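Clanetti Cubo – cargador de pared USB

Referencia 546
Distribuido por Plurovano

El Clanetti Cubo es un cargador pequeño en forma de cubo, con las esquinas redondeadas y el cuerpo brillante. Lo tenemos en dos colores: verde lima y rojo coral. El color no cambia nada en el funcionamiento, solamente ayuda a reconocer cuál es el suyo cuando en casa hay varios cargadores en el mismo cajón.

Características

Formato: cubo, para enchufe de pared
Clavija: dos patas metálicas planas
Salida: un puerto USB tipo A
Acabado: cuerpo brillante con partes en tono claro
Peso: 80 gramos
Cable: no incluido
Garantía: 2 años

Antes de comprar

Por favor, compruebe la clavija. Las dos patas son fijas y no se pliegan. Si en su país el enchufe es de otro tipo necesitará un adaptador, que vendemos aparte con el nombre Danko. El adaptador se pone primero en la pared y después el cargador encima.

El Cubo está pensado para teléfonos, relojes despertadores con cable USB, auriculares y otros aparatos pequeños. No lo recomendamos para ordenadores portátiles. Para este uso vea la serie Pundance, que tiene más potencia pero también ocupa más sitio en el enchufe.

Uso y cuidado

Conecte primero el cable al cargador y luego el cargador a la pared. Es normal que el cuerpo se ponga un poco tibio durante la carga. Si se calienta mucho o hace un ruido, desconéctelo y escríbanos.

Para limpiarlo, sáquelo siempre del enchufe. Un paño seco y suave es suficiente. El acabado brillante muestra las huellas de los dedos con facilidad – sobre todo en el rojo – y los productos con alcohol pueden dejarlo opaco.

No use el cargador en el baño ni al aire libre. Las patas pueden doblarse si se lleva suelto en una bolsa con objetos pesados, así que es mejor guardarlo en su caja.

Contenido del paquete

Un cargador Clanetti Cubo en el color elegido y una hoja con las instrucciones en español y portugués. Las cajas salen de nuestro almacén cada martes. Los pedidos que llegan ese mismo día por la tarde salen la semana siguiente.

Preguntas sobre el producto

Para consultas técnicas o pedidos de muchas unidades puede escribir a Archie Lennox, de atención al cliente. Indique por favor la referencia y el color. Si se trata de una avería, añada también el mes de la compra y qué aparato estaba cargando.

Colores: verde lima y rojo coral 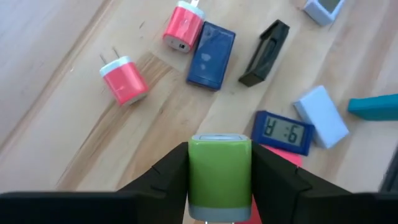
Productos relacionados

Adaptador Danko para enchufe de pared
Cargador Pundance para portátil
Cable USB Clanetti, blanco o gris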